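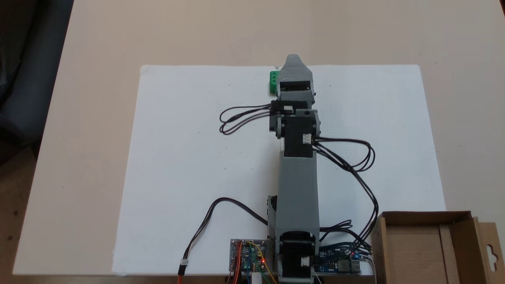

About the Trakdale Bench Program

Trakdale is the robotics bench at Cabrera Technical School. We teach students to build, wire and run small printed arms, and to find out why they stop working. The program takes 22 students a year, in two groups, and is led by Genalyn Dalisay.

What we teach

Students print their own links, fit the servos and run the wiring back to the control boards. The first exercise is to reach out flat over a white sheet and close the gripper on a small part, such as a green terminal block. It is a simple task, but with the arm stretched out the shoulder and elbow servos carry the most load, and mistakes in the build show up there first.

The July fault

Most people who contact us have heard about the fault, so we keep an account of it on this page.

One Wednesday in July, an arm on our second bench dropped at full reach and then swung back toward the student working on it. Her knuckles were bruised. The arm was running the Flultov exercise, our name for the pick-and-place routine, and had completed 194 cycles that week without trouble.

We first blamed the code and lost two days on it. The cause was a servo lead that had been rubbing on the edge of a printed bracket. The insulation had worn through on the inside of the bend, where it was hard to see. When the lead shorted, the supply voltage dipped and the controller restarted. On restart it sent every joint to its home position at full speed.

There were two faults, then. The worn lead was ours to catch and we had no inspection for it. The restart behavior had been in our code for over 13 months.

What we changed

Leads are left with slack at the wrist and elbow, and bracket edges are sanded before assembly.
Every lead is checked by hand after 500 cycles and replaced if it is marked.
After a restart the controller holds the joints unpowered until someone presses the start key.
Each bench has a cutoff switch within reach of the student's free hand.
Hands stay off the sheet while the servos have power.

We have not had another drop since. We did find two more marked leads, both at the elbow.

Where we are

The bench is on the ground floor of the Trandotholm building, next to the print room. Visiting teachers can ask at the school office for a copy of the fault report and our inspection sheet.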